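Chapter 2: Planning for two hands

When I first ran Grano, my planner for two-handed laundry jobs, I gave each arm its own thread and hoped for the best. Bad idea! The arms need one shared clock, and so does every camera (yes, even the ones on the wrists).

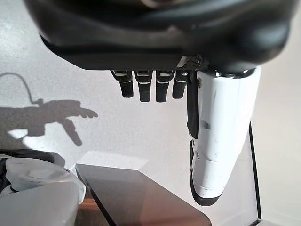
Figure 2.1 Wrist view: four black fingers and a white thumb.

Cloth is the hard bit. It has no fixed shape, so I plan to a patch of fabric and let the controller sort out the last little stretch.

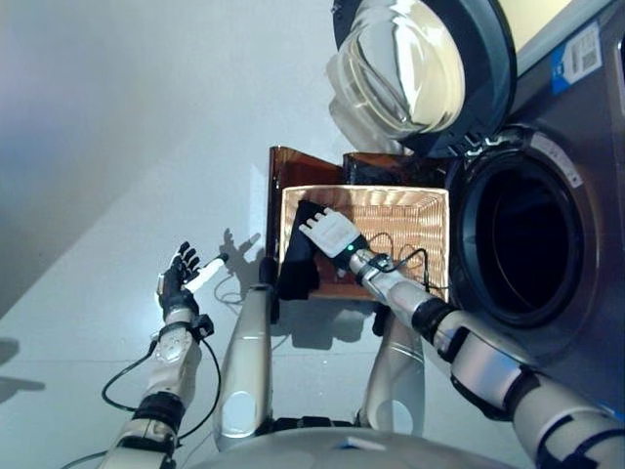
Figure 2.2 White fingers spread over dark cloth in the basket.

Then there's the basket, which ties hands together the moment both take hold. I plan the basket's path first and work out the arm joints from that.
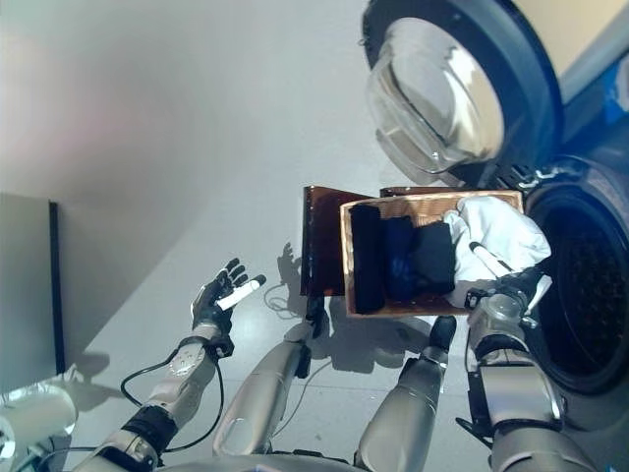

Yuzuki Iwasaki reckons I've got this backwards, and that you should check the joint limits before you draw any path at all. We'll try it her way in Section 2.2.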